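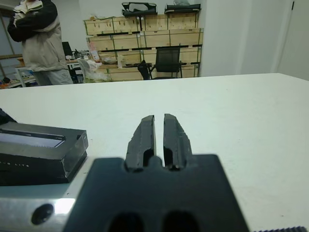

Closau 500-Piece Poker Chip Set

I've been dealing home games since long before I opened the shop, and this is the set I keep at my own place. You get 500 chips at 11 grams each, in five colours, plus a dealer button and two decks of Mersha cards (plastic-coated, nice snap to them!). They stack neatly and don't have that awful toy clatter.

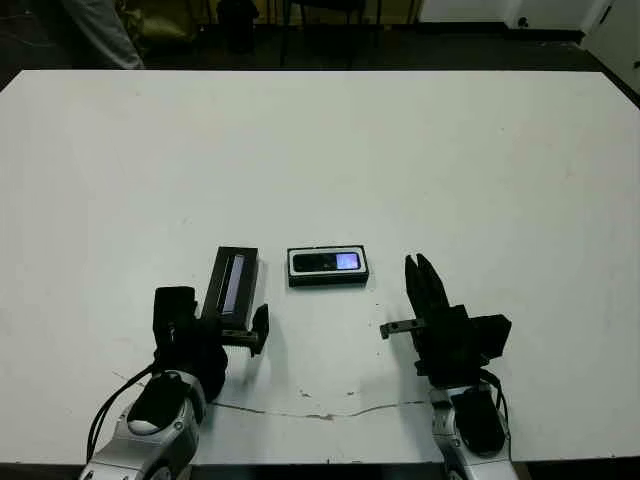 Who it suits

Up to eight players, easily. Maritza Tello runs her January tournament with this set and never has to break out the spare coins — high praise if you know Maritza. If you only ever play heads-up, the smaller Nonel set will do you fine and takes up less of the cupboard.
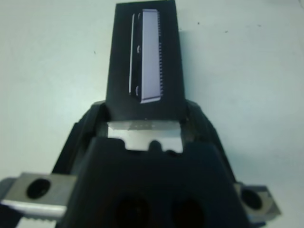 I should mention that the chips have no printed values. I like it that way, you set your own blinds, but some folks hate it, so ask me for the sticker sheet when you order.
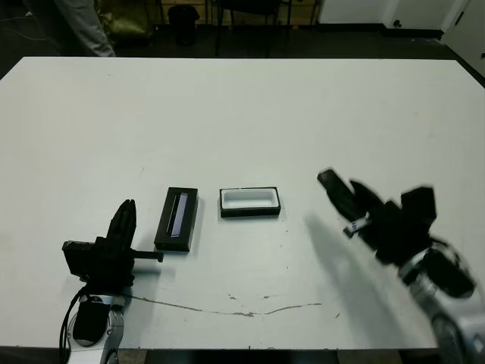 Page last updated: Jun 20, 2024

Price is $90 with the case. Unused sets can come back within 90 days, and Ibrahim Osagie looks after returns.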